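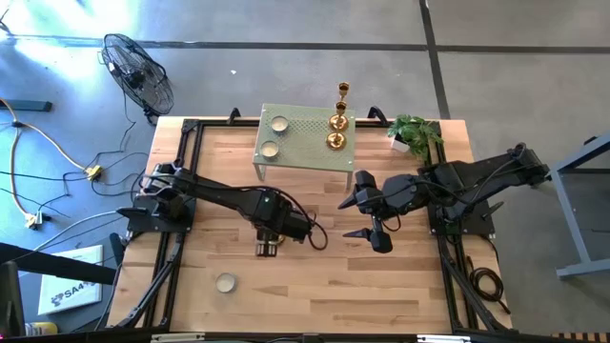 Nadine Darwish wrote to ask whether she could burn one of our candles all evening while she had people over. Four hours is the limit for any candle we sell. After that, put it out, let the wax set and trim the wick before lighting it again.

What size tins do you sell?
There are two. The Kanaan holds 74 grams of wax and the Dollska holds 400 grams. Both come with a lid.

How long should the first burn be?
Long enough for the melted wax to reach the side of the tin. If you put it out early, the candle may tunnel down the middle from then on.
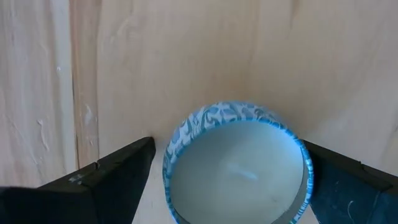 Tin candle in blue and white marbled pattern.

Can I choose the colour of the tin?
Yes, if it's in stock. Leave a note at checkout with a second choice. Patterned tins vary a little from batch to batch.

Where should I put a lit candle?
On a flat, heat-safe surface away from curtains, kids and pets. The tin gets hot, so don't move it until it has cooled.

My candle has white patches. Is it faulty?
No. Plant waxes can frost when the temperature changes. It doesn't affect the scent or the burn.

Can I reuse the tin?
Yes. Stop burning when a centimetre of wax is left, then soften what remains in warm water and wipe it out. Don't put the tin in the microwave.

How much is postage?
Flat rate of $9 anywhere in Australia. Parcels go out within two business days, a bit longer in October when we restock for Christmas.

Do you do wedding orders?
We can make up to 1,000 small tins per order. Email Myrto Lazaridis at the Grindumeck workshop with your date and preferred scent.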